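3.2 Was nach dem Update eigentlich wo liegt

Bevor ich zu den Zahlen komme, muss ich kurz erzählen, wie wir überhaupt auf die Schnelleinstellungen gekommen sind. Ich wollte ursprünglich nur wissen, ob Leute nach einem großen Systemupdate ihre Benachrichtigungen häufiger abschalten. Dann kamen die ersten Protokolle rein, und die Hälfte davon handelte von etwas ganz anderem: von Schaltern, die man früher blind gefunden hat und die plötzlich eine Seite weiter hinten liegen. Mich hat das zuerst geärgert (die Auswertung war ja schon geplant!), aber irgendwann habe ich nachgegeben und die Kacheln zum Thema dieses Abschnitts gemacht.

Untersucht haben wir Hellura, die Bedienoberfläche, die Nosunar auf seinen Mittelklassetelefonen ausliefert, und zwar vor und nach dem Versionssprung im März. In der alten Fassung zog man einmal von oben herunter und hatte alles auf einem Blatt: Flugmodus, Taschenlampe, Drehsperre, Helligkeit. In der neuen gibt es zwei Ebenen. Die obere zeigt 6 Kacheln, der Rest kommt erst mit dem zweiten Wischen, und die Drehsperre ist in ein Untermenü gewandert, das »Anzeige und Haltung« heißt. Ich habe sie selbst beim ersten Mal nicht gefunden.

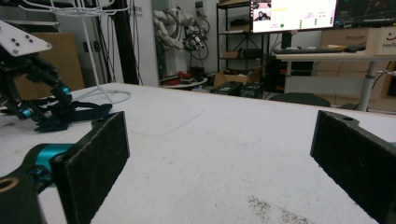
Abb. 4: Zwei schwarze Greiferfinger über einer weißen Tischplatte.

Für die Erhebung haben wir unser Protokollwerkzeug Tarent verwendet, das auf dem Telefon mitläuft und nur festhält, welche Kachel wann angetippt wird und wie lange das Menü vorher offen war. Inhalte sieht es nicht, Standorte auch nicht. Teilgenommen haben 412 Personen, die das Update auf ihrem eigenen Gerät installiert hatten. Mir war wichtig, dass es wirklich das eigene Gerät ist, denn an einem Leihtelefon sucht man sowieso alles, und dann misst man die Fremdheit des Telefons gleich mit. Der Nachteil liegt auf der Hand: Jede Person bringt ihre eigene Ordnung mit. Manche hatten ihre Kacheln über Jahre umsortiert, andere hatten das Menü noch nie angefasst, und wir mussten beide Gruppen irgendwie in dieselbe Tabelle bekommen.

Gelöst haben wir das mit einem einfachen Maß, das wir Suchöffnung nennen. Eine Suchöffnung liegt vor, wenn jemand das Menü aufzieht, mindestens einmal auf die zweite Ebene wechselt und es wieder schließt, ohne etwas angetippt zu haben. Ja, das ist grob. Wer nur aus Langeweile wischt, landet auch darin, und das tun erstaunlich viele (ich übrigens auch, an der Bushaltestelle). Wir haben deshalb alle Öffnungen aus der Zählung genommen, bei denen direkt danach der Bildschirm gesperrt wurde. Übrig blieben 2655 Suchöffnungen, und mit denen rechnen wir im Folgenden.

Was mich überrascht hat: Die Umsortierer kamen schlechter zurecht als die anderen. Ich hatte fest mit dem Gegenteil gerechnet. Wer sich einmal die Mühe gemacht hat, dachte ich, der macht sie sich wieder, öffnet den Bearbeitungsmodus, schiebt alles zurecht, fertig. Das Update übernimmt die alte Reihenfolge aber nur für die obere Ebene und hängt alles Übrige alphabetisch hinten an. Die persönliche Ordnung ist also halb noch da, und genau darin verlaufen sich die Leute. In den Freitextfeldern stand mehrfach, das Menü sehe aus »wie vorher, nur falsch«, und besser kann ich es auch nicht sagen.

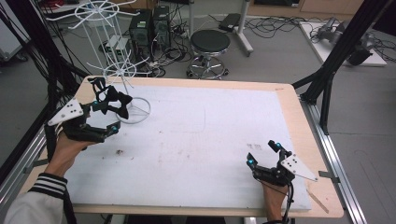
Bei den Benachrichtigungen, um die es mir ja anfangs ging, ist das Bild deutlich ruhiger. Die neue Zentrale bündelt Meldungen nach App, und das wurde ziemlich schnell angenommen. Beschwerden gab es fast nur über den Knopf »Alle löschen«, der von unten nach oben gerückt ist, dorthin, wo früher das Zahnrad saß. Einige haben sich dadurch in den ersten Tagen Meldungen weggewischt, die sie noch lesen wollten. Ob man das dem Update anlasten soll oder der Gewohnheit, darüber haben wir intern lange gestritten, und ich bin immer noch der Meinung, dass eine Löschfunktion nicht auf den alten Platz einer harmlosen gehört.

Zum Vergleich haben wir dieselben Aufgaben noch mit Cù durchgespielt, einer alternativen Startoberfläche, bei der die Kacheln frei liegen und nichts automatisch verschoben wird. Die Gruppe war zu klein für eine ordentliche Statistik, deshalb nur als Eindruck: Gesucht wurde dort kaum, dafür dauerte die Einrichtung ewig, und nicht alle hatten Lust, sie zu Ende zu bringen. Auf die Einrichtungszeiten gehe ich in Abschnitt 3.3 ein, dort steht auch, warum wir die Taschenlampe aus der Auswertung genommen haben.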